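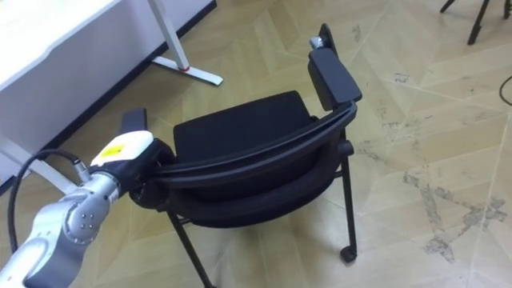 By Nélida Cáceres | Home & Workshop | September

Wobbly chairs, squeaky chairs, chairs that mark the floor. Had a pile of these in from readers over the summer so doing them all in one go.

Wobble first. Put the chair on a surface you know is flat. Kitchen worktop is good, floor usually isn't. If it stops rocking up there, your floor is the problem and you can leave the chair alone. Felt pad under one leg, done.

Still rocks? Press each corner in turn. The short leg is the one that drops. Slide bits of card under it till it sits steady, then measure the card. Build that leg up with a pad or a glide. Don't saw the others down to match. Everyone does this once and ends up with a footstool.

Loose joints. Turn it upside down on a towel. Wiggle every rail and mark the loose ones with masking tape, otherwise you'll forget which. Screws and bolts: nip them up a bit at a time, going round in turn, same as a car wheel. Glued joints: pull apart if they'll come, scrape the old glue off right back to bare wood, fresh wood glue, strap round the legs, leave it 24 hours. Not overnight. I know. 24 hours. New glue won't stick to old glue so no squirting it in the gap and hoping.

Screw hole gone too big? Matchsticks (heads off) and a dab of glue, snap flush, screw back in when its dry.

Squeaks. Wood on wood, rub a candle stub in. Metal frame, check the bolts first, then a drop of oil and wipe off the extra or it ends up on somebody's trousers. Swivel chairs, it's nearly always the bolts under the seat. Tip it over and look before you buy anything.

Feet. Stick-on felt is fine for a bedroom, useless in a kitchen. Picks up grit and then you're sanding your own floor. Use the nail-in sort on wooden legs (drill a small pilot hole or you'll split the end) and push-on caps on metal tube. Measure the tube across the outside, caps are sold by that size. Wash the caps every so often.

Scuffs on a black frame. Damp cloth, drop of washing up liquid, dry straight away. A soft white rubber shifts most shoe marks. Go easy with the magic sponge type, they take teh shine off and then you've got a dull patch for ever. Try it underneath first.

Moving them. Look at the joint where the back meets the seat before you go dragging a chair about by the top of it. If there's any give there, lift from under the seat instead.

Tharun Kaimal from Skendcombe wrote in to say an old bicycle inner tube makes a good clamp for round backs. Wind it tight, tuck the end under. Tried it on 2 of mine and it held lovely.

Sagging cane seats next time, got a bucket soaking already.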